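Nov 14, 2021
Notebook, coffee corner, Mesance workshop, second room

Descaling today, before the others came in. I write it down in full this time, because in September I did it from memory and I forgot the second rinse, and we all tasted that for two days.

Started with the tank. Took it off, emptied it in the sink, washed it with warm water and the soft brush. There was a thin white line at the level where we usually stop filling. It did not go away with water only, but it went away with a little of the descaler left on it for 15 minutes. Then I mixed the descaler for real. The bottle says one full cap for one tank. I used one cap and not one and a half like before. I think the extra half does nothing, it only smells stronger and takes longer to wash out.

Ran the solution through in small portions with a pause between them. The first portion came out cloudy, the next ones were clearer. The flow was weak in the beginning and after the third portion it was normal again. Then clean water, full tank, and again clean water, full tank. Two rinses! Please do both.

Problem with the drip tray. When I pulled it out there was old coffee under it, dry and hard, and it was stuck to the metal too. I left it in hot water while the machine was running and held a bowl under the spout. Better to do it in this order next time also.

After the cleaning I made a test with the capsules from the Gratum order. We still have 103 of them, I counted for the new order, so no need to buy until next year if the Baidoo people do not visit again. My notes for one cup, same button, same glass:

Light blue: mild, good temperature, thin foam.
Red: strong, a bit bitter at the end. I prefer it with milk.
Turquoise: between the two. The foam stayed longest.

I did not taste anything of the descaler in any cup, but somebody else should also try, my nose is not very good this week.

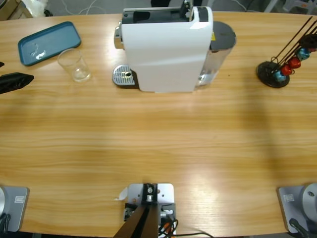

The order on the coffee table is still not decided. I would like that the machine stays at the back with the tank on the right side, so one can take the lid off and fill it without turning everything. Glasses go to the left. The blue-green tray I want to keep for used capsules and small trash only, and please empty it, there is a crumpled white scrap in it again. The wire stand on the right is good because one sees the colors immediately, but with two reds, one light blue and one turquoise on it, it is not enough for a morning. I will fill it to 6 in the evening when I leave.

Still to do: ask Jernstead if they sell the tank seal alone — ours is a little hard when I press it with the finger, although it does not leak yet. Write the date of the descaling on tape and put it on the side of the machine. Buy a new brush, the soft one is losing hair.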